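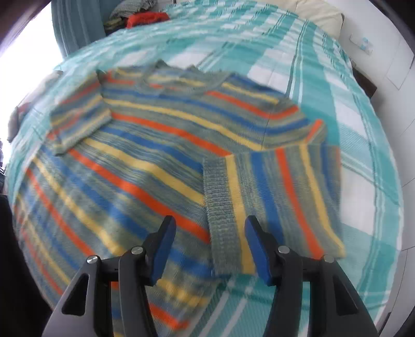 Stripes forgive everything, Lella wrote under my last post, and if you're going to Dreltari you should go for the stripes and skip the scarves. I did as I was told, mostly. I did look at the scarves.

Dreltari is a small knitting mill at the edge of Vornach, and twice a year it opens its doors for an afternoon. You walk in through the loading dock, somebody hands you a sticker, and off you go. I'd been wanting to do this for years and kept missing the July one because of family stuff. This time I got there early, parked behind the feed store (free, and plenty of room if you come before 9) and was in line before the doors opened!

The tour starts in the yarn room, and I could have stayed there until closing. Cones on shelves right up to the ceiling, sorted by weight first and then by color, so you get a whole run of oranges with no sense of what's beyond them until you turn the corner and there are the blues. We were allowed to touch, within reason. The marled yarns were my favorites. I'd always thought a marl was dyed that way, in patches, and was very pleased to be corrected: two strands in different colors are twisted together, and the speckle comes from the twist. Grey-green with olive looks like almost nothing on the cone. Put a sunny yellow next to it and it wakes right up.

That pairing is all over a sweater I fell for completely. Marled grey-green and olive for the quiet parts, then clean stripes of bright orange, yellow and cobalt blue, repeated down the body and again along both sleeves in the same order. The cuffs go back to the marl in a fuzzy rib. I laid it out on the teal plaid bedspread and the two together are a lot, and I loved them both.

Back to the mill. After the yarn room comes the winding area, which is loud, and then the knitting floor, which is much louder. They give you foam earplugs and you should use them. Our guide shouted through most of it and I caught maybe half, but the signs on the wall are good and I went back around to read them at the end. One thing I did hear: they work out the stripe order on paper with colored pencils before anyone touches a cone. The pencil sheets are pinned up along one wall and they're lovely, with notes in the margins like "too much blue" and "try again with less." I would have bought one of those sheets. I asked. They don't sell them.

There was a long stop at the linking table, where sleeves get joined to bodies loop by loop. This is the slow part, and the part where our group went completely quiet. I've sewn sleeves onto hand-knit sweaters for a good long while and mine have always had a lumpy bit under the arm. Watching it done properly made me want to go straight home and take one apart. (I did, the next evening. It's still in pieces. I'll get to it.)

Then washing and blocking. The finished sweaters are washed, pressed lightly with steam and laid flat to dry on mesh racks, never hung. The room smells of warm wool, like a sheep in a good mood. We each got to pat a swatch into shape on a board, with pins, and the woman next to me got hers absolutely square while mine came out as a sort of kite. They let us keep them.

The part I'd most recommend is the folding lesson, which isn't on the printed schedule. You have to ask at the packing table. They showed us their way of folding a heavy knit: lay it out flat, smooth the neckline, bring one sleeve across the upper body, then the other, then fold the hem up in thirds. With stripes you can line the sleeve bands up with the body bands if you're patient, or you can let them run off in their own direction, and I think I prefer the second. It makes a little wedge of color at the shoulder. They also told us to smooth the cuffs out before putting anything on top, so the rib doesn't take a crease over the summer. I've been doing this wrong with every sweater I own!

Some practical notes, as people always ask.

Tickets were 2 dollars, cash only, and the money goes toward the town library. There were 40 of us in my group, which was too many for the yarn room and fine everywhere else. If you can, take the first group of the day or the last.

The floor is concrete all the way through. Wear proper shoes. There's one bench, in the winding area, and it was taken.

Coffee is at Ayala, across the road. They make a walnut cake for the open day and it was gone by the time I got over there, so I had a cheese roll, which was very good, and I bought a second one for the drive.

The mill shop has two rooms. The front one is current stock at regular prices. The back one is seconds and samples, and that's where I spent my time. My sweater limit was 80 dollars and I kept to it, though only by putting back a cardigan with green buttons that I am still thinking about. The seconds are marked with a bit of red thread where the flaw is, so you know what you're getting, and on most of them I'd never have found it on my own. Go through the whole rail before choosing. They don't put them in size order, and the good stripes are all mixed in with the plain navy.

The scarves, for the record, are fine. Lella is a bit hard on them. There's a narrow ribbed one in plain olive marl that I'd happily wear, and they had a bin of offcuts by the door, sold by weight, which would be perfect for anyone who darns or makes pompoms.

I'm planning on the winter opening too -- the guide said they'll be running heavier yarns by then and the knitting floor will be set up differently. I'll leave earlier, bring a bigger bag, and get to Ayala before the tour so I can have the cake.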